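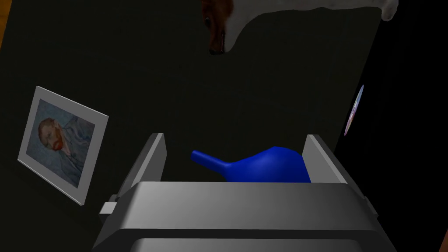 프레야바 로봇연구실 공개행사 견학 보고서

과목: 로봇공학 입문
작성: 2조 (정리 Benjamín Fuentealba, 교정 Zulema Lagos)
견학일: 2023년 3월 18일

1. 견학 목적

우리 조의 학기 과제는 물체 집기 동작을 시뮬레이션으로 먼저 시험하고 그 결과를 실제 장비로 옮기는 과정을 조사하는 것이다. 수업에서는 좌표 변환과 역기구학까지만 다루었기 때문에, 집기 동작을 다루는 연구실이 일을 어떤 순서로 진행하는지 직접 볼 필요가 있었다. Prellava 연구실이 공개행사를 연다는 안내를 담당 교수 Mirta Troncoso 선생님께 받고 신청하였다.

2. 일정과 진행

행사는 Huenchumán관 1층에서 열렸다. 접수 후 안전 교육을 15분 동안 받았고, 이어서 연구실 소개, 시뮬레이션 시연, 실제 로봇 팔 시연, 질의응답 순으로 진행되었다. 시뮬레이션 시연은 박사과정 연구원 Daithí Coughlan 씨가 맡았고 로봇 팔 시연은 Trinidad Orellana 씨가 맡았다. 설명은 영어와 한국어를 섞어서 했다. 영어 부분은 조원들이 나누어 필기한 뒤 나중에 맞추어 보았으며, 서로 다르게 적은 부분은 이 보고서에서 뺐다.

3. 시뮬레이션 시연

연구실은 자체 제작한 실험 환경을 Rarow라고 부른다. 시연에서 사용한 장면은 어두운 색의 평평한 면 위에 여러 물건을 두고, 손가락 두 개짜리 회색 그리퍼가 그중 하나를 집는 구성이다. 집는 대상은 한쪽이 가늘고 다른 쪽이 둥글게 부푼 파란색 물체였다. 주변에는 흰 테두리의 초상화 액자, 동물 봉제 인형, CD처럼 생긴 원반이 있었다.

Coughlan 씨의 설명에 따르면 주변 물건은 집기 대상이 아니며, 시도할 때마다 종류와 위치가 바뀐다. 배경이 늘 같으면 프로그램이 물체 대신 배경을 기준으로 위치를 외워 버리는 문제가 생긴다고 한다. 수업에서 배운 과적합과 같은 이야기여서 이해하기 쉬웠다.

시점은 그리퍼 위쪽에서 내려다보는 방향이다. 이 시점에서는 물체의 아랫부분이 그리퍼 몸체에 가려진다. 조원 한 명이 가려진 부분을 어떻게 처리하는지 질문하였고, 접근하는 동안 얻은 앞선 영상들을 함께 쓴다는 답을 들었다. 손가락의 벌어진 폭도 입력값으로 들어간다. 폭이 0까지 줄어들면 물체를 놓친 것으로 판정한다.

물체의 모양도 중요하다고 했다. 양 끝의 굵기가 다른 물체는 손가락이 어느 방향에서 닫히는지에 따라 접촉면의 크기가 달라진다. 길이 방향으로 잡으면 가는 끝이 한 점에 가깝게 닿아 돌아가기 쉽고, 몸통을 가로질러 잡으면 접촉은 안정되지만 손가락이 더 많이 벌어져야 한다. 연구실에서는 한 물체에 대해 접근 각도를 바꾸어 가며 1,000회를 돌리고, 들어 올린 뒤 정해진 높이에서 유지되는지를 기준으로 성공과 실패를 나눈다. 이날 소개한 설정의 성공률은 77%였다. 실패한 경우의 대부분은 들어 올리는 순간 물체가 회전하면서 빠진 것이었다고 한다.

4. 실제 로봇 팔 시연

두 번째 방에서는 같은 프로그램을 로봇 팔에 올려 동작시켰다. 팔을 제어하는 소프트웨어의 이름은 Hotton이다. 관람선 밖에서 보았고, 촬영은 허용되지 않아 필기로만 남겼다.

첫 번째 시도에서는 플라스틱 컵을 집어 옆 상자로 옮겼다. 두 번째 시도에서는 천 주머니를 집으려다 손가락이 천의 윗부분만 스치고 닫혔다. Orellana 씨는 장비를 멈추고 같은 위치에서 다시 시작하였으며, 이번에는 주머니가 들렸다. 부드러운 물체는 누르면 모양이 변하는데, 현재 시뮬레이션에서는 이 변형을 단순하게 계산하고 있어 실제와 차이가 난다는 설명이 있었다.

동작 속도는 예상보다 느렸다. 관람객이 있을 때는 속도 제한을 낮게 걸어 둔다고 하며, 비상정지 버튼은 진행자 손이 닿는 곳에 계속 두었다.

5. 질의응답 정리

마찰 계수는 어떻게 정하는가: 하나의 값으로 고정하지 않고 범위를 정해 시도마다 바꾼다. 실제 물체의 값을 정확히 재는 것보다 이 방법이 시간이 덜 든다고 한다.

학부생도 환경을 사용할 수 있는가: 11월에 수업용으로 줄인 판을 배포할 계획이 있다. 그래픽 장치가 없는 컴퓨터에서도 돌아가지만 화면 출력은 꺼야 한다.

실패 기록도 보관하는가: 모두 보관한다. 나중에 판정 기준을 바꾸면 성공과 실패가 뒤바뀌는 경우가 있어 지우지 않는다.

6. 우리 과제에 반영할 점

첫째, 지금까지 우리 조의 시험 장면에는 대상 물체만 있었다. 다음 시험부터 대상이 아닌 물건을 함께 두고 위치를 무작위로 바꾸기로 하였다. 이 작업은 Zulema Lagos가 맡는다.

둘째, 성공 기준을 다시 정한다. 기존에는 손가락이 물체에 닿으면 성공으로 기록했는데, 이 기준으로는 들어 올릴 때 빠지는 경우를 걸러낼 수 없다. 높이와 유지 시간을 조건에 넣는다.

셋째, 원기둥과 육면체만 쓰던 물체 목록에 양 끝 굵기가 다른 형태를 추가한다. 모델 파일은 Benjamín Fuentealba가 만든다.

7. 아쉬운 점

질의응답 시간이 짧아 힘 센서에 관한 질문을 하지 못했다. 준비한 질문지는 행사 후 전자우편으로 보냈고, 답변을 받으면 부록에 추가할 예정이다. 로봇 팔 시연에서 관람 위치가 멀어 손가락 끝의 재질도 확인하지 못했다. 이 항목은 비교표에서 빈칸으로 두었다.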